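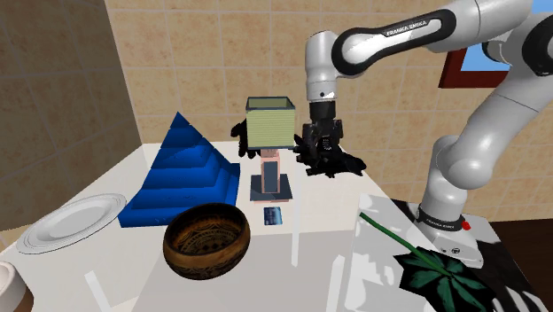

Is a family season pass worth it if we live 40 minutes away and have a toddler who naps?

Posted in Days Out With Kids, May 18, 2023

Hi everyone! First post, long-time reader. We moved out to Cledholm over the winter and everybody we meet tells us we have to get the family pass for the Gunnlaugsson Gardens. We went once on day tickets and I completely fell in love with it. The woodland loop! The stepping stones! My five-year-old talked about the rope bridge all the way home and then again at breakfast.

Now I'm trying to be sensible before I hand over the money. We have two kids, the five-year-old and a two-year-old who still needs a proper nap after lunch, and it's a 40 minute drive each way. So we would never be one of those families who pop in for an hour after school. It would be weekends and the odd holiday.

Things I would love to know from people who have the pass:

How often do you really go, once the first excitement wears off?
Is there enough to do in the colder months, or does it shut down?
Does anyone manage a full day there with a napper?
Is the Closstead Farm side included or is that separate? The leaflet had me going in circles.

I should say we're outdoor people in theory. We have the boots and the rain pants and a carrier that has been up plenty of hills. In practice we have spent most of this spring indoors with somebody's runny nose, and I think paying for something up front might be the push we need. Or is that the gym membership trap all over again?

Thank you so much in advance, this board has already saved me from one terrible campground!

plumandpebble

6 people found this helpful

Oh, get it, get it, get it! We're in our third year and I would give up the TV before I gave up the pass.

Let me go through your points one at a time because I remember having all the same worries.

We live a bit farther out than you, on the Plondholm road, and we go most weekends from spring through fall. In the winter it drops to maybe once or twice a month. What changed things for us was that we stopped treating it as a Big Day Out. When you've paid at the gate you feel like you have to see every last thing, and by two o'clock everybody is crying, including the adults. With a pass you can drive over, do the stepping stones for two hours, eat your sandwiches on the hill and go home. The kids are just as happy, and you don't stand in the parking lot doing math about what each hour cost.

The colder months are honestly my favorite. The formal garden closes from November, but the woodland loop, the lake path and the den-building area all stay open, and there's hardly a soul around. We went last winter when there was a hard frost and the whole lake edge was crunchy, and my son spent an entire morning breaking ice in one puddle with a stick. One puddle! The café cuts its hours, so bring a flask. The restrooms by the walled garden get locked up in the off season too, and the only ones left are back at the entrance. With a newly potty trained child you want to know that before you're at the far end of the lake. Ask me how I know.

For naps, the lake path is your friend. It's flat and packed down the whole way, and a stroller with decent wheels handles it fine even after rain. One of us does laps with the little one asleep while the other takes the big one up to the rope bridge (no strollers up there, it's all roots and steps). Then we trade. The full lap takes me 35 minutes at stroller speed, so two laps is a good solid nap. If yours only sleeps in the car, plan it for the drive home. We did that for a whole year, left the gardens right after an early lunch and had a sleeping child before the first roundabout.

Closstead Farm is included on the family pass but not on the single adult pass, and I think that's where the leaflet gets muddled, because it lists both in the same column. You show the same card at the farm gate. The farm only opens on weekends and school holidays outside the summer, so check before you promise anyone a goat.

More stuff I wish I had known:

Keep a box in the trunk and never unpack it. Ours has spare socks for everyone, two towels, a trash bag for muddy boots, a picnic blanket with a waterproof back and a pack of crackers. The crackers get eaten and replaced, everything else just lives there.

Park in the lower lot even though the signs push you to the upper one. It's a longer walk to the entrance but a much shorter one to the woods, and there's a little side gate for pass holders.

Get the trail sheet from the desk every time, even if you've done it before. They change it with the seasons and my daughter now has a whole folder of them at home, stamped and everything.

As for the gym membership question, I think it depends on whether you already like being there. You came home in love with the place. I never once came home in love with a treadmill!

lakepathlaps

3 people found this helpful

Depends on how many visits. It pays for itself on the 6th one for a family of four, so if you think you'll go at least six times, buy it. We did 12 last year without trying very hard.

Buy it at the gate on the day you visit and they take your day ticket off the price. They don't do this online.

gatepost_dad

2 people found this helpful

I love the gardens too, so please don't take this as a grumble, but I want to give you the other side because we had the pass for a year and then let it go, and I don't regret either decision.

Our situation was close to yours. Two small kids, a longish drive, one of them a terrible napper. The first few months were wonderful. We picnicked, we paddled, we fed the ducks (the proper feed from the desk, not bread), we got rained on and laughed about it. Then a new baby came along and we just couldn't get out of the house before eleven, and by the time we'd driven there it was lunch, and by the time lunch was over it was nap. We went three times in the second half of the year and I felt guilty about the card in my wallet every single time I paid for groceries.

What worked better for us in that stage was having loads of tiny outdoor things close to home. There's a stream behind the sports field at Cledholm, if you haven't found it yet! You go past the last goalpost, through the gap in the hedge, and there's a shallow gravelly bit that is perfect for little ones in boots. Mine can spend two hours there moving stones from one side to the other. The community orchard is lovely when the blossom is out, and you can pick up windfalls later in the year. There's also a very good hill for rolling down at the back of the library, though check for dog mess first.

That said, we're going back to the gardens this summer now that the baby is walking, and I'm so excited that I've already bought new picnic cups. So my advice would be to look at the season of life you're in and not at the place itself, because the place is fantastic. If your mornings run fairly smoothly, buy it now and get the whole summer out of it. If you're in the thick of it, do two or three day visits and see how you feel.

A couple of small additions to the long answer above. The rope bridge has a height rule now, and my four-year-old was just under it, so we had a sad moment. Your five-year-old has been across already so you're fine. And the lower lot floods at the far end after heavy rain. You won't lose the car or anything, but you'll be lifting kids out over a puddle the size of a paddling pool. Mine thought it was the best part of the day.

Oh, and rainy day plan! If you've driven all that way and it's truly horrible, the old potting shed has a nature table and a reading corner with a woodstove behind a big guard. It fits maybe four families at a squeeze. We sat in there once for an hour with hot chocolate, drawing beetles, and my oldest still asks if we can go back "when it's raining hard enough."

threeunderhedge

1 person found this helpful

Update from the original poster

You are all so kind, thank you! I read these out loud to my husband while he was doing the dishes and we've decided to go for it. We'll buy it at the gate like gatepost_dad says, I had no idea about the day ticket trick. I've already started the trunk box and my five-year-old has put a magnifying glass and one single glove in it.

We tried the stream behind the sports field this morning too. It was perfect. Both kids went in over the tops of their boots within minutes and the two-year-old slept for two hours afterward, which has not happened since we moved in.

Does anyone know if you can bring a grandparent on the family pass, or do they need their own? My mom would adore the lake path.

plumandpebble

Reply from lakepathlaps

Yes! The family pass covers two adults and the kids, and it doesn't have to be the same two adults. My mother-in-law comes with me all the time when my husband is working. If all three of you go, the third one pays the day rate. There are benches all the way along the lake, and the one by the boathouse gets the sun until late in the afternoon.

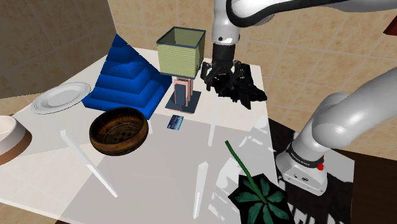

More in Days Out With Kids

Best walks near Plondholm for a five-year-old on a balance bike
Which rain pants survive a second child?
Tent camping with a baby: what did you really use?
Where can we see tadpoles without a long hike?
Picnic food that isn't sandwiches, please help
Closstead Farm in the summer holidays, how early do we need to get there?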